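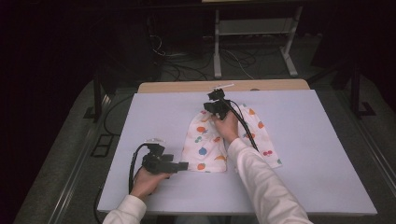
How many demonstrations should our club team record before we train the first model?
Start with 40 good ones of the same task, and look at all of them before you record more.

Steps for the Gomow task folder:

1. Put the cloth bag on the white table and spread it flat.
2. Take one gripper in each hand and check that both cables can move freely.
3. Start the recording, wait two seconds, then begin.
4. Move slowly. If the cloth slips, stop and delete this take.
5. Write the take number in the shared sheet.

Last year's team had 812 takes, but many were too fast and Niamh Dunne had to remove 212 of them by hand. Please send questions to Knut Gerlach before the October meeting.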